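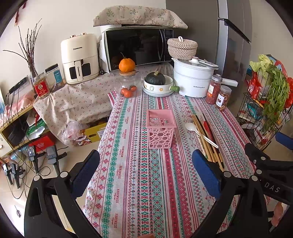
Ticket 3865: dishwasher stops mid cycle, error 9

Opened by: Man-lok Wei
Site: Ururby, staff kitchen
Unit: Flavau undercounter, Chang pump kit fitted in August
Status: waiting on part

Problem
Starts fine, fills, washes for a bit then quits with a 9 on the display. Door stays locked till you hold Cancel. Happens on Normal and Eco. Quick wash ran through once, then failed the same way next try. Chopsticks and spoons being done by hand for now.

Log

8:40 am. Power off at the wall, back on. Code cleared, came back 40 minutes into Normal.

9:15 am. Pulled the filter. Bit of rice, label scraps, nothing big. Rinsed, refitted. Same code.

10:05 am. Checked drain hose behind the unit. Had a kink where it goes through the cabinet, straightend it. Drains faster but still quits.

11:30 am. Called Jekside. They say 9 on this model is the drain pump not reporting back, could be pump or the plug on it. Asked for a reading across the pump, got nothing at all on the meter. Tried twice.

11:50 am. Plug looks ok, no green on the pins. Wiggled the wire, no change.

1:20 pm. Jekside sending a new pump, 400 deposit on the old one so dont bin it. Need the serial off the door edge, will send a photo.

2:10 pm. Serial sent. Water off at the valve, sign on the door.

Next: fit pump, run Normal empty, then Eco with a load. Leave ticket open till both finish.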